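How Does a Book Become a Movie?

For readers from 8 to 11 years old 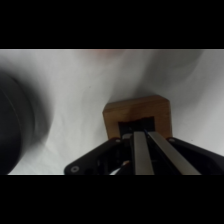

Why did they change my favorite part? A boy from a school in Bumthorpe wrote this to us after he saw the movie of a book that he had read four times. He was quite angry. In his letter he said also that the dog in the book was brown and in the movie it was white, and that the best chapter was missing completely.

It is a very good question, and many grown-up people ask it too. To answer it, we must look at how a story travels from paper to the screen. The word for this is adaptation. To adapt something means to change it so that it fits in a new place.

First, somebody asks for permission

A story belongs to the person who wrote it. If you want to make a movie from it, you must first ask the writer, and usually you must pay. This is called buying the rights. A movie company can buy the rights and then wait many years before it begins. Sometimes it never begins at all, and the book stays only a book.

Very old stories are different. When a writer has been dead for a long time, the story belongs to everybody. For this reason there are so many movies of fairy tales. You could make one yourself and you would not have to ask.

Then, somebody writes the script

A movie is not filmed straight from the book. A person called a screenwriter writes a new text, the script. In a script you find two main things: what the people say, and what they do. One page of script is usually one minute of movie.

Now let us do a little mathematics. Imagine a book called The Winter of Torkia. It has 500 pages. If every page of it became one minute, you would sit in the cinema for more than eight hours! You would need lunch and dinner, and probably you would fall asleep before the dragon comes. So the screenwriter must choose. Maybe the book has 23 characters, and in the movie there is time to know only seven of them well. Two aunts can become one aunt. A journey that takes 14 chapters can become a short song and a map with a red line on it.

This is what happened to the missing chapter of the boy from Bumthorpe. Perhaps the screenwriter loved it also. But when you take one thing out, the other things have more room.

How do you film a thought?

In a book, the writer can tell you what a person is thinking. For example:

Mila was afraid, but she did not want her brother to know it.

It is easy to read. But how can you film it? A camera cannot go inside the head of Mila. The screenwriter and the director have to find another way. Here are some ways that they use:

Mila can hide her shaking hands in her pockets.

Mila can talk too fast, or laugh when nothing is funny.

We can hear her voice telling us what she feels, while her mouth is closed. This is called a voice-over.

The music can become low and slow.

Next time you watch a movie, try to notice which of these ways is used. Some movies use all of them in the same minute, and then it is a bit too much.

Moving a story to another time

Some adaptations change even more. They take an old story and put it in our days. The princess who waits for a letter can now wait for a message on her phone. The prince can work in a pizza restaurant. The castle can be a tall apartment building with a broken elevator.

Is it still the same story? Many people would say yes, if the important part is still there. Two people who do not like each other on Monday and are best friends at the end – this can happen with horses or with buses. The clothes are different but the feelings are the same.

Who decides how things look?

When you read, you make the pictures in your own head. Your friend reads the same book and makes other pictures. If 60 children read about a forest, there are 60 forests.

In a movie there can be only one forest. The director decides together with the designers, the costume makers and many other people. They read the book and the script carefully and they make drawings. Then they try to find the right place, or they build it, or they make it with a computer. It is almost sure that it will not look like yours. The actors will not look like yours either. It can feel strange for the first ten minutes, but often you get used to it.

And the white dog? A dog in a movie must be able to do many things when it is asked: sit, run, bark, carry a shoe. Maybe the white dog was simply the one who could carry the shoe.

Is the book always better?

You will hear this sentence very often. Sometimes it is true. But there are also movies that make a small story bigger, or a sad story warmer, and there are people who find a book only after they saw the movie. You are allowed to like both, and you are allowed to like one of them and be angry with the other.

Try it yourself

Take one page from a book that you like. Choose a page where something happens. Now write it again as a script, with only what people say and what they do. You may not write "he thinks" or "she feels". Then give it to two friends and ask them to play it while you watch.

Words to remember

Adaptation: a story that was changed to fit a new form, for example from book to movie.

Rights: the permission to use a story of another person.

Script: the text of a movie.

Voice-over: a voice that we hear while we do not see the person speaking.

Plindico Pages for Young Readers, June 26, 2020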